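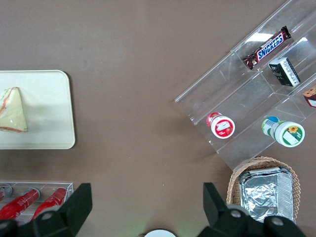

Re: [snack-table] Trays or baskets for the break room?
From: Noelia Garrido
Date: Wednesday, January 19, 2022

Hi all,

Finlay wrote:
> Do we really need the tray AND the baskets? I'd put the
> sandwiches in a basket and get the table space back.

I tried it both ways before lunch, Finlay, and I'm sticking with the cream tray for sandwiches! A wrapped triangle stands up nicely on it and you can see the filling from the door. In a basket they slump and people poke at them (I poke at them). The wicker is much better for anything in foil, so that's where I'd leave those.

I'm very fond of the clear stepped stand too – the Snickers goes on the top step and the little round tubs lie on their sides lower down, so you can read the lids. Vesela, could you ask Villalobos if they'd sell us a second one? I have 26 dollars left from October.

Drinks I'm less sure about. The two-tier rack is great for the red bottles, but it only makes sense at the back, behind the tray. Anywhere else and you're reaching over it for your sandwich. 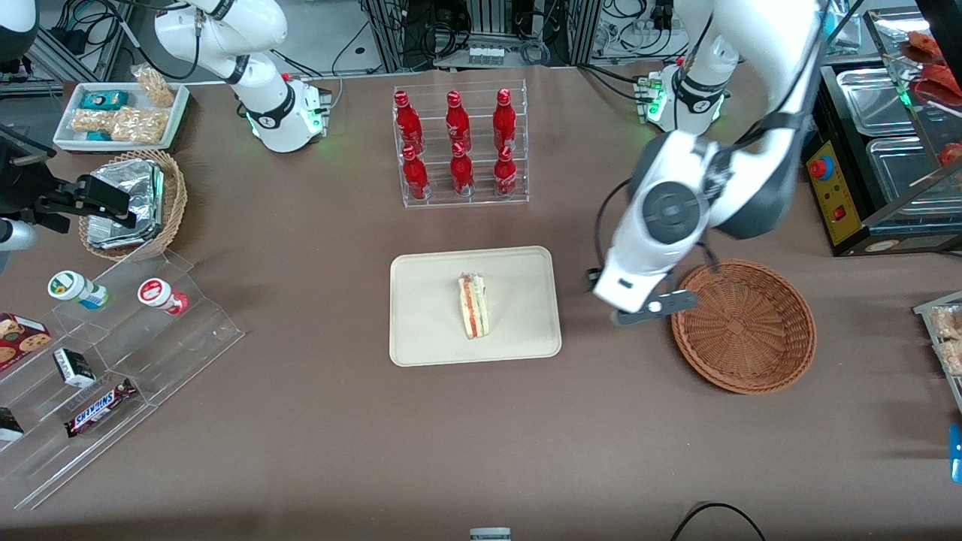 Sandwich on the tray, red bottles behind, foil package in its basket.

The other basket is up for grabs if anyone wants it for fruit – Olaia, you mentioned clementines? Tell me by Friday and I'll leave room.

Noelia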